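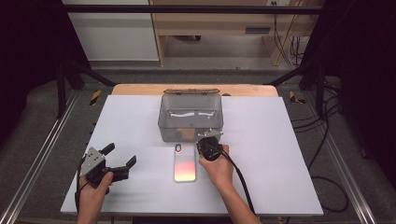
C'est quoi la meilleure série de la rentrée, finalement ? Trasumetti, et de loin, même avec son épisode 4 raté.

Bon je développe parce que j'ai eu plein de messages depuis hier soir. Thread. Je tape vite, pardon pour les fautes.

Je rappelle le principe pour ceux qui débarquent : un village de montagne, un doublage de dessin animé à finir, l'actrice qui fait la voix de l'ours disparaît en plein enregistrement. Toute la saison tourne autour de la cabine son. Six épisodes de 50 minutes, on ne sort quasiment jamais du studio.

Sur le papier j'avais peur. Huis clos + métadiscours sur le métier de comédien, j'ai déjà donné. Et puis le premier quart d'heure, la longue prise où elle recommence la même réplique jusqu'à ne plus avoir de voix... j'ai posé mon thé et je l'ai pas repris.

L'ep 2 est le meilleur. Je discute pas là dessus. La scène du repas, les ingés son qui mangent sans parler et on entend TOUT, les fourchettes, la chaise, le frigo. Regardez-le au casque.

L'ep 3 très bien aussi, un peu bavard vers la fin.

L'ep 4, donc. Le flashback. Pourquoi. On avait tout compris par le son et là on nous remontre tout en images, filtre jaune, violon. J'ai presque lâché. Lâchez pas, le 5 rattrape.

SANS SPOILER le dernier plan de l'ep 6 divise énormément, moi j'adore. Une amie l'a vu comme une fin heureuse. Moi pas du tout. On s'est engueulées au téléphone pendant une heure.

Passons à Fleltance, vu que tout le monde me la met en face.

Fleltance c'est beau. Vraiment. Les costumes, les couloirs de l'opéra, la neige dans la cour. 80 costumes cousus à la main d'après le dossier de presse, et ça se voit, la caméra les regarde plus que les personnages.

Mais au bout de trois épisodes je savais toujours pas ce que voulait l'héroïne. Elle marche. Elle regarde par des fenêtres. Elle reçoit des lettres. On nous lit les lettres en voix off, en entier !!

Le frère est super par contre. Chaque fois qu'il rentre dans une pièce la série se réveille. Donnez-lui un spin off, je signe.

Et la musique. J'écoute la BO en boucle depuis une semaine pour bosser, donc je suis un peu de mauvaise foi, ok.

Ah et on me demande pour Pîrvu. Alors Pîrvu c'est un film, pas une série, arrêtez de le mettre dans vos classements de séries. 2 heures et quelques, une partie en roumain sous-titré, un flic à la retraite qui devient figurant sur les tournages du coin.

C'est drôle ! Personne m'avait dit que c'était drôle. La bande annonce le vend comme un polar sinistre. La scène où il corrige la façon dont l'acteur principal tient son carnet, j'ai ri toute seule dans mon salon.

Je l'avais raté en salle en août, j'avais réservé et puis train supprimé. Du coup rattrapé en VOD hier. Je regrette de pas l'avoir vu sur grand écran, surtout la nuit dans le champ avec les projecteurs et les 700 figurants qui attendent qu'on leur dise quoi faire.

700, c'est ce que dit le réalisateur dans l'entretien qui suit le générique. J'y croyais pas trop mais il a l'air sérieux. Il raconte aussi qu'ils ont dû refaire la nuit entière à cause d'un chien qui traversait.

(le chien est resté dans le montage final, à gauche, cherchez-le)

Mon classement provisoire, en séries uniquement donc :
Trasumetti
Trunano
Fleltance
et puis le reste, j'ai pas fini le reste

Oui Trunano en deuxième, on se calme. Je sais que c'est une série pour ados. Je sais que le dragon est moche. Le dragon est TRÈS moche.

Mais l'écriture des dialogues - surtout entre les deux soeurs - y a rien de mieux en ce moment à la télé. Elles se coupent la parole, elles finissent pas leurs phrases, elles se vexent pour des trucs de 2007. J'ai une soeur, je confirme tout.

Et la saison est courte, les épisodes sont courts, quand une intrigue est finie elle est finie. Ça repose.

Seul vrai problème, la VF. Les voix sont bien mais le mixage est bizarre, la musique couvre tout dans les scènes de bataille. Prenez la VO si vous pouvez.

Réponse groupée : non j'ai pas encore vu la saison 2 de [ce que vous voulez]. Je suis une seule personne. J'ai un travail. La liste "à voir" en est à environ 550 titres et elle descend jamais.

Oui je compte les films dedans. Oui y a des trucs que j'ai ajoutés y a dix ans et que je verrai jamais. Je les enlève pas quand même.

Plusieurs d'entre vous me disent que l'ep 4 de Trasumetti est "nécessaire pour comprendre la mère". J'ai relu mes notes, je suis pas d'accord. Tout est dans le message du répondeur de l'ep 2. Réécoutez, elle dit "comme la dernière fois". Voilà la mère.

Bon ok la scène de la gare dans le 4 est jolie. Je vous donne la gare.

Question reçue trois fois : est-ce que ça se regarde avec des enfants ? Trasumetti non, ils vont s'ennuyer et l'ep 5 fait peur. Trunano oui à partir de dix ans je dirais. Fleltance je sais pas, ça dépend de leur passion pour les fenêtres.

Et avec ses parents ? Pîrvu. Mon père a adoré, il me refait le coup du carnet à chaque appel.

Pour ceux qui veulent du générique - celui de Trunano est le meilleur de l'année, je le passe jamais. Celui de Fleltance dure une éternité mais y a un détail qui change à chaque épisode, regardez les rideaux.

Erratum, on me signale que Trasumetti c'est 45 minutes par épisode et pas 50. Désolée. Ça m'a paru plus long à cause du 4 sans doute.

Prochain thread sur les documentaires, j'en ai quatre en retard dont un sur les doublures lumière qui a l'air génial. Pas cette semaine, je suis sous l'eau.

En attendant dites-moi ce que vous avez compris du dernier plan. En DM svp, y en a qui en sont à l'ep 3 et qui lisent les réponses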